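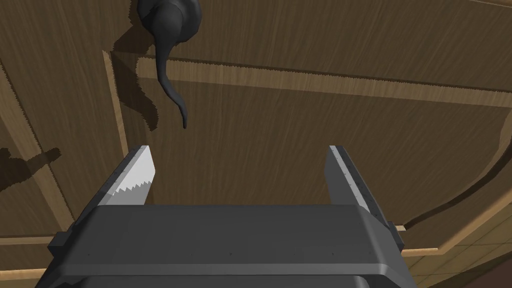 Single people in Cornwall who have grown weary of dating apps are signing up in growing numbers for an older kind of introduction: dinner with strangers.

Kernow Suppers, founded by Truro graduate Nayeli Muñoz, seats unattached guests at long tables in village halls and hotel dining rooms from Bude to Penzance. Places are allotted by age group and by a short written questionnaire. Guests change seats after each course and are asked to leave their telephones at the door.

The first supper, held one Wednesday in November, drew 59 people. The most recent was attended by 112, and the company's mailing list now stands at nearly 3000.

"People told us they were spending their evenings writing messages to someone they would never meet," said Muñoz, who previously managed events for the Palomino hotel in Falmouth. "A three-course meal gives them time to hear a person's voice."

Contact details are exchanged only when both parties request it, through a card handed in at the end of the evening.

Edit Nyitrai, a relationship counsellor in Plymouth, welcomes the format but advises newcomers to attend more than once. Shy guests, she said, often speak freely only at their second or third supper.

Further evenings are planned in Devon, where the waiting list has reached 500.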